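Clearing and looking after a polished coffee table

Most of the damage I see on polished wood comes from tidying up. Cups and plates get the blame, but a good many of the fine scratches on a table top are made by somebody pushing wrappers and crumbs across it with the side of the hand, or dragging a bowl to the edge to empty it. The notes below are for a dark, glossy table in a room that gets used every day. They will do just as well for a sideboard or a piano lid.

Bring the bin to the table

Walking back and forth to the kitchen with handfuls of packets means crumbs on the carpet and usually something dropped down the side of the sofa. Carry the bin in and do the whole job from one spot. A small one is enough for a sitting room. Wipe the underside first, as grit collects there and ends up wherever you put the bin down. If there is no bin you want to carry through, a lined box or tub works too.

Fit a fresh liner before you start and leave plenty hanging over the rim. A liner cut to the exact size slips down as soon as anything heavy goes in. Thin ones hold better if you tie a knot in the spare at the back, or run a wide elastic band round the outside of the bin. I buy the Nekska ones in rolls of 100 and they are thin but don't split if you leave off the sharp stuff.

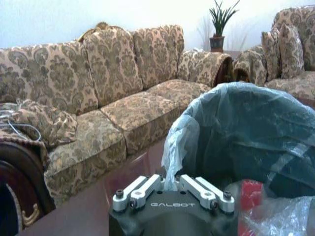
Plenty of liner to spare, next to a polished table top.

Loose packets and wrappers

Pick up, don't sweep. Lift each thing straight off the surface. Sweet wrappers often have a stiff crimped edge, and foil is worse. Anything sticky should come up slowly from one corner. If it has stuck fast, lay a cloth wrung out in warm water over it for a minute and try again. Never use a knife, and keep fingernails out of it as well.

Put small rubbish inside bigger rubbish. A carrier bag or the bag the snacks came in will take all the bits, and you knot it and drop it in as one bundle. Press the air out before tying. Bulky boxes should be flattened first, otherwise one box fills the bin and everything else sits on top of it.

Take out whatever your council collects separately. Clean card is worth keeping back. Film and crinkly outer wrap usually has to go in with general rubbish, but the rules differ from place to place, so look at your own leaflet.
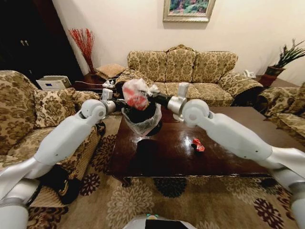
Bags want lowering into the bin, and the last bit of the drop is where people get careless. Hold the bag by its knot, get it over the middle of the opening and let it down until it rests on whatever is already in there. Let go too high and the liner gets pulled in after it. The liner on this black bin is folded over the rim with a long point hanging down the front, and that is a good amount to leave, as you can take hold of it if the rest starts to slide. Then go back over the table for stragglers. A small crumpled wrapper like the red one still lying on the top is easy to miss on a dark reddish wood, especially next to a patch of glare. Bend down and look along the surface from the side and you will find them all.

Crumbs

A soft brush and a sheet of paper. Use a wide paintbrush that has never been near paint, or an old shaving brush, and flick the crumbs onto the paper with short strokes. A handheld vacuum is fine for the carpet but the hard nozzle is a menace on a shiny finish. If you must use one, fit the brush head and hold it just clear of the wood.

Carved legs and shaped edges catch crumbs and dust in the hollows. The same brush will do these, dry. Work from the top down. Cotton buds are all right for the deepest parts if you are patient.

Wiping down

Two cloths, one barely damp and one dry. Wring the first out until no more water will come, wipe with the grain, and follow straight away with the dry one. Water left standing in the joints does more harm than a ring on the top.

You only need soap if there is grease. Make it weak: one drop of washing-up liquid in a bowl of warm water, then a second wipe with plain water. Do not spray anything directly on the table. Spray goes on in spots and some sprays leave a film that shows up at once on dark wood.

Polish

Less than you think. On a lacquered top, polish sits on the surface and builds up, and after a year or two it looks cloudy. Twice a year is plenty. I do mine in December before people come, and again when the windows are open.

Ermanno Colombo, who repaired our chairs, uses Gernier paste wax and told me to put it on so thinly that the cloth feels dry. Leave it, then buff with something clean. An old pillowcase is good. Test any wax underneath first, and don't put it over a finish that is flaking.

If the top has gone cloudy already, try a plain damp wipe and a buff before you reach for anything stronger.

Upholstery close by

Patterned covers hide crumbs very well, so check the seat as well as the table. Lift any loose cushions and run a hand along the join at the back. Vacuum with the flat head, going with the weave. Raised patterns snag, and a torn fingernail or a rough watch strap can pull a thread. If you find one, push it through to the back with a darning needle. Don't snip it.

Gilded or gold-painted carving on chair arms and sofa backs should be dusted dry only. Damp cloths lift the colour.

Questions sent in

Malsha Mondal asks whether a glass sheet on top is worth having. It will stop scratches, but it traps crumbs and any damp that gets under it. Use small clear pads at the corners to let the air through, and lift it off to clean every 3 months or so.

Somebody else wanted to know about white heat marks. That needs a page of its own.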